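Household Tips – Small Things, Small Boxes

Print this page | E-mail this page

I get a lot of letters about jewelry clutter, so you can imagine how pleased I was when Bemance offered me a month with their Fenitz hand gripper kit! It's a two-fingered grabber you hold yourself, and it's meant for teaching a home robot how you like your things put away. You do the chore, the kit records it, and the Fenitz arm learns from you. The rental is $98 a month, and the arm itself is $736 (ouch).

My tips so far:

Put a cloth down first. Watches and bracelets skid on a bare tabletop, and a soft layer gives the fingertips a chance to get under them.

Use an open box with low sides. I tried a deep one from Grustia and kept bumping the walls – very annoying.

Close your watch straps before you start. A loop is so much easier to pinch than a floppy strap.

Pick up beads by the side of the ring, and go slowly. Metal links are the hardest, so save those for when your hand is warmed up.

Do the same chore over and over. The booklet asks for 40 rounds, and I did mine in two evenings with the radio on.

Would I pay for it? For the rental, yes, if you have a drawer full of tangles. I'd hold off on the arm until December, when Rohani Sutanto at Bemance tells me a smaller one is due.

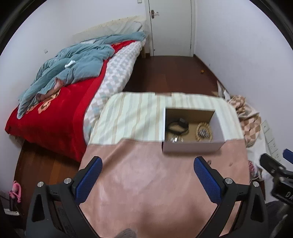 Next I want to try it on buttons and sewing snaps – if you've had any luck with those, write and tell me how!

Contact us | Copyright 2018 | Back to top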